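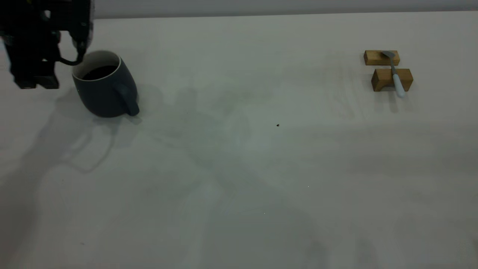

Re: [ritden-finishes] Haze on white tops after damp wiping

The haze on the Ritden white topcoat comes from residue in the cloth and not from the topcoat itself. I cleaned one top with Liler at the label dilution, let it stand overnight, and checked it under low side light. Faint streaks and wipe marks show on the surface, most of them in the center and on the right, with a dark gray mug toward the upper left. A second pass with plain water and a clean microfiber cloth reduced them. Buffing dry took care of most of the rest. Gloss readings at 60 degrees before and after the second pass were the same within the error of my meter, so I don't think the film has been cut.
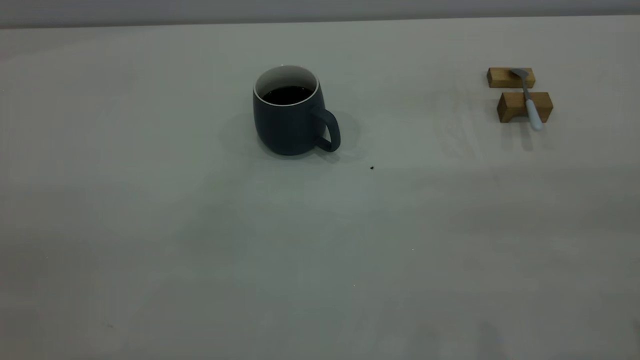 On 11 May 2024, Siriporn Chuensuk wrote:

My top has 700 hours of use on it and I still get rings under hot cups, with or without a coaster. The rings are dull, slightly raised to the fingertip, and they don't come off with Liler. Is that the same haze, or is the film softening? Also, does anyone put the spoon on a separate rest? Most of my small brown marks are from spoons.

Separate problem. Haze is on the film and wipes off. A ring you can feel is in the film. The Hwang data sheet gives 89 C as the limit for the cured coat, and that assumes full cure, which takes 9 days at room temperature. If your top went into service before that, softening is likely. Sand the ring with 1500 wet, then recoat the whole panel. Spot repairs on white will show at the edge.

As for spoons, yes, use a rest. Two small wood blocks with a gap between them do the job, bowl on one and handle on the other. 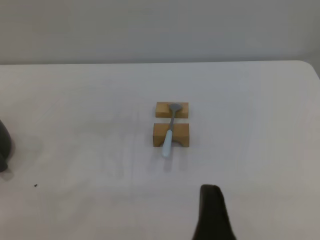
Leave the wood bare or oil it lightly. Varnished blocks can stick to the topcoat if they sit in one place all summer, and I had a pair leave marks last August in the Brenenville shop. Cut them from 55 mm stock if you have it, ease the bottom edges, and move them when you wipe down.

Please post your cure time and the cloth you use.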